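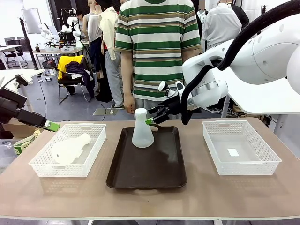

White perforated baskets and a brown handled tray on a long tabletop.

Rimen Storage Baskets and Trays

Product code: RM 158
Supplied by: Edwards of Irnley
Page last updated: May 17, 2018

Overview

The Rimen range is a set of open baskets and flat trays for shelves, cupboards and worktops. It is sold to schools, surgeries, craft rooms, village halls and shops, and we also sell single pieces to the public from the trade counter at Irnley. All pieces in the range share the same depth from front to back, so a basket can take the place of a tray on a shelf without anything else having to move.

The range replaces our older Bririlex baskets. Bririlex lids do not fit Rimen baskets. We still hold a small stock of Bririlex lids and label clips and will go on selling them until they run out. Please ring the counter before ordering, as the stock shown online is only brought up to date overnight.

Baskets

Rimen baskets have pierced sides and a handle slot at each short end. They come in three heights: shallow, standard and deep. The shallow basket suits stationery, cutlery and small packets. The standard is the one most customers buy and will take upright bottles, rolled cloths or A5 booklets. The deep basket is meant for floor level or the lowest shelf and should not be stored above shoulder height when full.

Colours are white, grey and navy. White is kept in stock in all heights. Grey and navy are kept in standard only, and other heights are ordered in from the factory in cartons of 30.

Empty baskets of the same height nest inside one another. Full baskets must not be stacked without a lid between them.

Trays

Rimen trays have a raised edge all the way round and a handle opening at each end. They are intended for carrying and for standing bottles and jars on, and will hold a small spill until it can be wiped up. They are not watertight at the handles and should not be used as a sink or soaking tray.

Colours are dark brown, cream and black. The finish is smooth and wipes clean with a damp cloth. It will show scratches in time if metal items are dragged across it. A cut piece of shelf liner stops this, and we sell liner by the metre.

Which size to choose

Measure the inside of the shelf at its narrowest point. On older cupboards this is often at the door hinge and not at the back. Take off a finger's width on each side so that the basket can be lifted out without catching. If two baskets are to stand with a tray between them, allow the same gap between each piece.

For open shelving, the standard basket leaves enough room above it for a hand if the shelves are set 30 cm apart. The deep basket needs more than this, and customers with fixed shelves should try one first. We will take back a single basket bought for this purpose if it is clean and still has its label.

Labels

A plain white label is supplied with each basket. It can be written on with a ballpoint or put through a label printer. Peel it off the backing and press it on to the flat part of the rim. Labels fixed over the pierced area do not stay on. Spare labels are sold in packs of 100.

Label clips are sold separately and fit over the rim of all three heights. These are the better choice where the contents change often, such as in a classroom.

Cleaning

Wash by hand in warm water with ordinary washing-up liquid and leave to drain upside down. The standard and shallow baskets can go in the top rack of a dishwasher on a cool programme. The deep basket and all trays should be washed by hand. Do not use scouring powder or wire wool, and do not dry any piece on a radiator.

Ink from marker pens can usually be removed from white baskets with surgical spirit on a cotton pad. Test a small area on the underside first. We do not advise this on the navy.

Ordering and delivery

Orders placed on the website before noon leave Irnley the same working day. Carton orders go out on a pallet and need someone to sign for them. Please tell us if there are steps, a narrow gate or a height limit at your address.

Goods can be collected free of charge from the trade counter. Bring the order number with you. Parking is at the side of the building, and the front bay must be kept clear for lorries.

Schools and councils may order on account. New accounts take a few days to set up and need a purchase order on headed paper.

Returns

Unused goods may be returned within 30 days with proof of purchase. Colours ordered in specially from the factory cannot be returned unless faulty. If a piece arrives cracked, keep the packing and send us a photograph of the damage and of the outer carton. We will replace it or refund it, whichever you prefer.

Stock notes

White standard basket: in stock, 1,039 available
White shallow basket: in stock
White deep basket: low stock, more due in June
Grey standard basket: in stock
Navy standard basket: out of stock, orders being taken
Dark brown tray: in stock
Cream tray: in stock
Black tray: to order only
Spare labels, pack of 100: in stock
Bririlex lids: while stocks last

Related items

Rimen basket lids
Rimen label clips
Shelf liner by the metre
Edwards adjustable shelving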